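Visier forum: Navigation and Safety
Collision fault on thin-legged furniture, simulated room 302

6 July 2024, posted by Lachlan Sutherland

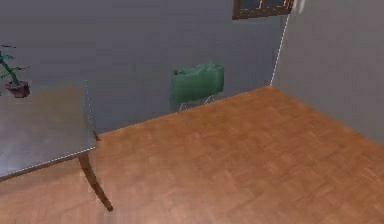
Statement of the fault

L_Sutherland
Members are asked to note a fault found in the current Turkero navigation build during acceptance runs in room 302. The planner routed the base through the space occupied by the table leg on the left of the room. The leg is slender and bows outward towards the floor, and the obstacle map recorded the tabletop but no leg. Of 2000 runs, 894 ended with a contact report at that point. The build has been withdrawn from the shared server until the cause is known. Sites already using it on physical machines should return to the December release.

14 comments

K_Shirazi
Thank you for the notice. I would question the word "fault". The height filter is set by the site, and the manual states that narrow supports may be missed if the lower band is left at its default. Which setting was used?

L_Sutherland
The default. It is our position that a default setting must be safe with ordinary household furniture.

Majimbun_Support
We can confirm the same behaviour at our site, in a different room with a metal stool. The machine stopped on its bumper and no damage was recorded. We have not seen it with solid furniture such as chests or cabinets.

K_Shirazi
A bumper stop is the intended last protection, and it worked. I do not dispute that the map should be better. I do dispute the withdrawal of a whole build on the strength of simulated contacts. The floor in that room is a small parquet pattern and the leg is dark brown wood. If the depth estimate depends on the colour channel, the texture may be the cause, and a plain floor would show it.

clateren_ops
We repeated the test with a plain grey floor in place of the parquet. The contacts at the table leg remained. I have attached the log to ticket 3951. There was also one contact with the thin legs under the green item by the back wall, so the table is not a special case.

K_Shirazi
That is useful, and I withdraw the point about the floor. My objection to the withdrawal stands. Sites with a corrected lower band should be allowed to keep the build, provided that they record the setting.

L_Sutherland
The request has been considered. A site may apply in writing to keep the build, stating its filter values and confirming that the bumper has been tested. Until a reply is received, the December release is to be used.

Majimbun_Support
Could the application form be added to ticket 3951? We have two machines waiting.

L_Sutherland
It has been added. Please submit one form for each machine.

Shares: 6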